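Lids, Mats and Tabletops: My Little Sorting Gallery

Home > Galleries > Around the Workroom

Hi again! I've been promising this page since February, and a couple of you (hello, Adelmo Farina) have been nudging me about it, so I finally sat down with a big mug of coffee and got it done. It's a small gallery this time, with a lot of chatter in between, which is pretty normal for me.

If you're new around the site, I collect plastic lids and caps. Yes, really! It started with jar lids I couldn't bear to toss when we left the old house on Campbell, and now I have a whole shelf of them sorted by color. I like the round ones best, especially anything with a bit of a dome to it. Flat lids stack better, sure, but a domed one catches the light and just looks happier sitting on a table.

Green is my weak spot. I have more green ones than any other color and I still stop and dig through the box at every yard sale in case there's a shade I don't have yet.

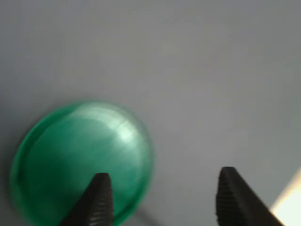
A shiny green over a plain pale gray is a combination I could look at all day. I used to lay everything out on a flowery tablecloth and it was awful, you couldn't tell where the lid stopped and the roses started! Evaristo Bortolotti talked me into plain backgrounds years ago and he was completely right, though I made him wait a while before I said so.

He also got me looking at rims. Some have a thin raised edge running all the way around, and once you start noticing those you can't stop. I sort mine by rim first now and by color second (Adelmo does it the other way and we've agreed to stop discussing it over dinner). My biggest box came from a clear-out at Prodcombe, 50 lids for 6 dollars, and it took me a whole evening to wash them, dry them on a towel and find the ones with cracks. I kept 16. The rest went to a friend who does mosaics with her grandkids.

Okay, on to tables, since half the emails I get are about what to put things down on. I love a wooden tabletop but I'm hard on them, so I'm a big believer in a mat. Dark gray is my favorite for sorting. Bright plastic jumps right out at you, and a smooth surface wipes clean in two seconds.
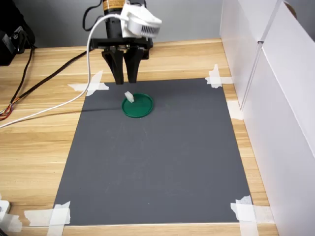
Masking tape is the other thing I swear by. One strip across a corner never lasts for me, the mat starts creeping as soon as I lean on it, so I cross two pieces over and let the ends run out onto the wood. Tear it by hand, who cares if the ends are ragged! Just don't leave it on forever. I forgot one set all summer and spent a whole morning rubbing off the sticky stuff with cooking oil and an old sock.

Scuffs don't bother me much either. A mat that gets used is going to pick up specks, and I'd take those over scratches in the wood any day.

Next up will be bottle caps, which I've been putting off because there's a tub of 1,000 under the stairs and I've only gotten through the red ones. If you've got a good way to store the tiny ones, please write and tell me. Egg cartons have been suggested already and I'm halfway through my second stack of them.

Back to Galleries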